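Section 4 - Adoucisseur Himarell : mise en service et premier rinçage

À faire dans l'ordre. Ne pas sauter l'étape 3, c'est elle qui génère presque tous les appels.

Avant de commencer : couper l'eau à la vanne générale, ouvrir un robinet en bas de la maison pour vider la pression. Prévoir seau, chiffon, clé de 24, ruban téflon. Sel en pastilles uniquement. Pas de gros sel de cuisine, pas de sel de déneigement.

1. Poser l'appareil sur sol plat, à moins de 4 m d'une évacuation. Pas de pièce qui gèle.
2. Visser le by-pass sur la tête de vanne. À la main d'abord, puis un quart de tour à la clé. Pas plus, le filetage est en plastique.
3. Vérifier le sens. Flèche ENTRÉE côté compteur, flèche SORTIE côté maison. Revérifier.
4. Raccorder le tuyau d'évacuation (fourni). Laisser un vide d'air entre le bout du tuyau et le siphon - obligatoire.
5. Brancher le transformateur. L'écran affiche 374, c'est le code de la version du programme, pas une erreur.

ATTENTION : by-pass toujours fermé à ce stade. Si l'eau entre d'un coup, la résine remonte et bouche la crépine.
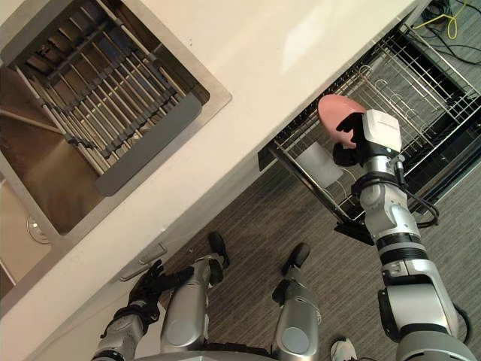
Côté dureté, la valeur à entrer est celle de votre eau brute, pas celle lue sur la facture de l'an dernier. Prendre la bandelette du sachet Skutska, la tremper une seconde, attendre 60 secondes, comparer. Prélever l'eau à un point de puisage froid, avant l'appareil. À l'évier de cuisine, si c'est le seul point possible, dégager la cuve ou rouler l'égouttoir à tiges métalliques comme celui posé ici en travers du bac, pour pouvoir glisser un verre propre sous le jet. Noter la valeur au dos de cette notice, on vous la demandera en cas d'appel.

6. Appuyer sur MENU, puis DURETÉ. Entrer la valeur avec + et -. Valider.
7. Régler l'heure. La régénération part à 2 h du matin par défaut, à décaler si quelqu'un se douche la nuit.
8. Verser 4 litres d'eau dans le bac à sel. Seulement la première fois, après l'appareil se débrouile seul.
9. Remplir de sel jusqu'au repère, jamais au-dessus.

Note : sur les modèles Ifans livrés avant janvier, la touche MENU s'appelle PROG. Même fonction.

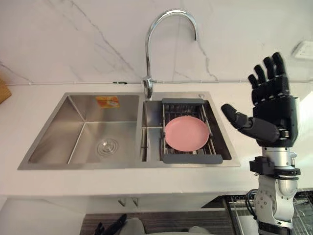 10. Ouvrir le by-pass d'un tiers. Attendre que le bruit d'air s'arrête. Ouvrir ensuite en grand, lentement.
11. Lancer une régénération manuelle : touche REGEN, 5 secondes. Ne rien tirer dans la maison pendant le cycle.
12. Fin de cycle : ouvrir l'eau froide à l'évier, laisser couler. Une eau un peu jaune au début est normale, c'est la résine neuve. Ne pas boire tant qu'elle n'est pas claire.
13. Refaire le test bandelette, cette fois après l'appareil. Si la valeur n'a pas bougé : by-pass mal ouvert, ou entrée et sortie inversées (voir étape 3).

Débit de rinçage conseillé : 900 litres par heure maxi. Au delà, perte de résine.
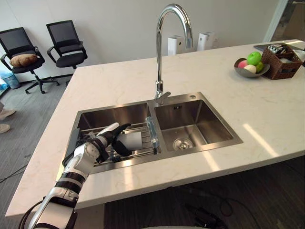
Gillness - Service Après-Vente, Traitement de l'eau

Fuite au raccord : couper, sécher, refaire le téflon. Ne pas resserrer sous pression.
Écran éteint : prise, puis transformateur, puis fusible interne. Dans cet ordre.
Goût salé : régénération interrompue. Relancer un cycle complet.
Sel qui ne baisse plus : voûte de sel dans le bac. Casser doucement avec un manche à balai, sans taper sur le fond.

Pièces et garantie : renvoyer le coupon à l'attention de Rhun Griffiths, avec le numéro de série (étiquette sous le couvercle, pas celle du carton). Notice mise à jour le 4 juin 2008.

Suite section 5 - entretien annuel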